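4.3 Comparing two hand-held grippers on a soft object

Before you start this section, the controller must be running and both grippers must be paired (section 4.1). If only one gripper is shown in the Rorkix status window, go back and repeat the pairing. Do not continue with one.

1. Put one soft object in the middle of the table. A folded cap or a piece of cloth in two layers is good. Hard objects are tested in section 4.4.

2. Check that each marker plate sits firmly on top of its gripper. A plate which moves under your finger will give a wrong position. Tighten the screws by hand only.

3. Lead both cables down over the near edge of the table, on the same side as your body. Leave enough slack so that you can lift each hand to the height of your shoulder.

CAUTION: Do not wrap the cable around your wrist. When the cable is pulled, the connector in the gripper can break, and this part is not sold separately.

4. Take one gripper in each hand. Keep the fingers on the lower part of the body, away from the linkages.

5. Bring the left gripper to the raised edge of the object and touch it with the front jaw. Hold the right gripper above the table on the other side, and keep it still.

6. Close the left jaw slowly, lift the upper layer, count to 3 and put it down. Do this 7 times, then change hands and repeat the same.

7. Write the grip value of each try in the table at the end of this manual. Write also the failed tries. We received many tables from the Gurkilberg site with only the good results, and with these we could not compare anything.

Note: The grip value is normally between 1898 and 2000 when the jaw holds one layer of cloth. If the value stays at 2000, the jaw is probably holding both layers. Open it and start the try again.

Note: Pendo Rotich found that the left and right grippers can give different values on the same cloth if the jaw pads are not of the same age. Change the pads in pairs. The colour of the pad does not matter.

8. When you finish, put both grippers down on their sides, so the marker plates are not scratched, and press Stop in the status window. 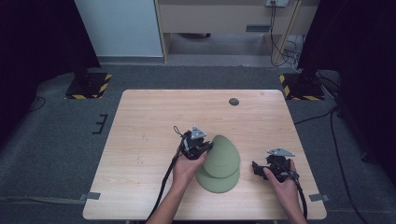 If the values of the two hands are still far apart after new pads, send the completed table to Dumisani Ndlovu at the Skarkasthorpe workshop before you change any setting in the controller. Section 4.4 uses the same pairing, so you can leave the controller on.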